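Grinari Opens Its Repair Workshop to the Neighborhood This July

Free evening sessions will help people fix lamps, zippers, toasters and more

Grinari, the community workshop on the corner of Brunoto Square, will open its doors every evening in July for a month of free repair sessions, and we could not be more excited! Bring the lamp that flickers, the coat with the stuck zipper, the kitchen chair that has been wobbling since the last move. Sit down at a bench next to someone who likes taking things apart, and see how far the two of you get.

The sessions start at 5 p.m. and each one lasts 90 minutes. There is no charge, no sign-up form and no need to know which end of a screwdriver does what. If a part has to be ordered, the workshop will help you find the right one and you pay only what the part costs.

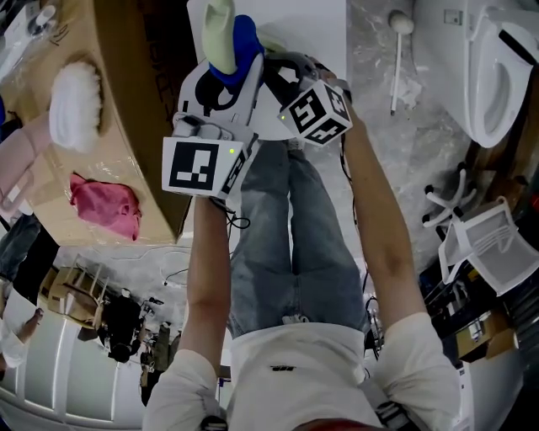 Grinari Workshop Press Desk

The idea grew out of a single open evening last winter, when the line for the sewing table went out the door and down the steps (in the sleet, no less). People came with backpacks, board games with split boxes, a music stand, a whole bag of headphones. They stayed long after their own things were done, holding flashlights for strangers and swapping stories about radios their grandparents used to own. We knew we wanted more of that, and a full month seemed like a good place to begin.

Each evening will have 3 tables running side by side. One is for fabric and leather, with sewing machines, heavy needles, patches and a drawer of zipper pulls that has to be seen to be believed. One is for small electrical goods such as lamps, fans and toasters. The last is for wood and everything else, which covers chairs, picture frames, toys, umbrellas and the occasional birdhouse.

Zidia, the hardware store across the square, is lending clamps, glue and a big box of mixed screws for the whole month. Cuervo, the café next door, will stay open late and send over lemonade and rolls. Both have been wonderful neighbors, and both have already dropped off their own broken things for the first night. (Cuervo's milk frother is first in line. The café would like it back soon.)

Children are very welcome. There will be a low bench at the wood table where kids can sand, glue and paint, and a shelf of old clocks and keyboards they are free to open up and explore. Anyone under 12 should come with an adult, and long hair needs to be tied back near the sewing machines.

Please leave microwaves, gas heaters and anything with a swollen battery at home. Large furniture is fine if you can carry it through the door, and the ramp on the square side makes that easier than it used to be.

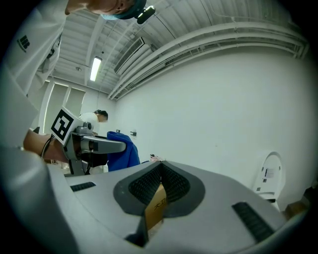

One visitor to the winter evening wrote afterward that she had come in with a torn tent and a bad mood, had gone home with a straight seam and a phone number for a good cobbler, and had since mended 2 jackets and a dog bed on her own. She asked whether there would be a session on darning. There will! Darning gets its own corner at the fabric table in the second half of the month, with wool in more colors than we have room for.

Grinari is also collecting tools for the lending shelf. Hand drills, pliers, seam rippers and soldering irons in working order are especially useful, and they can be left at the front counter during opening hours. Every tool on the shelf can be borrowed for 5 days at a time, free of charge.

The workshop is on the ground floor, with step-free entry from Brunoto Square. Bike racks are beside the Zidia loading door. Reporters who would like to visit are welcome on any evening in July and are warmly encouraged to bring something broken.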